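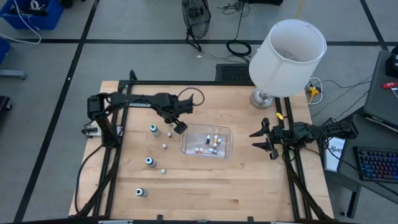 Courses > Robot Lab Safety > Unit 2 > Fault notes

Unit 2 – the Heson stall (notes, T. Tefera)

Sorting task, two arms, bottles and vials into the clear bin. Left arm stopped mid-move at cycle 224. No alarm, no red light. Program still said RUNNING.

What went wrong: wrist cable snagged, pulled the connector half out. Joint reading froze. Controller kept trusting the last good number for more than 30 seconds. Should be 2.

Worse part – operator reached in to free the cable while the right arm was still live. Contact came back, left arm jumped to catch up. Bruised knuckles, could of been a lot worse.

Remember:
– stopped is not the same as off
– E-stop kills BOTH arms, hit it before hands cross the rails
– check slack at the wrist and elbow before each run, look for loose loops
– stale reading = fault, set the timeout yourself, dont trust the default

Read the Kumsa log for next time, p. 31. Find the line where the readings stop changing and bring it to lab.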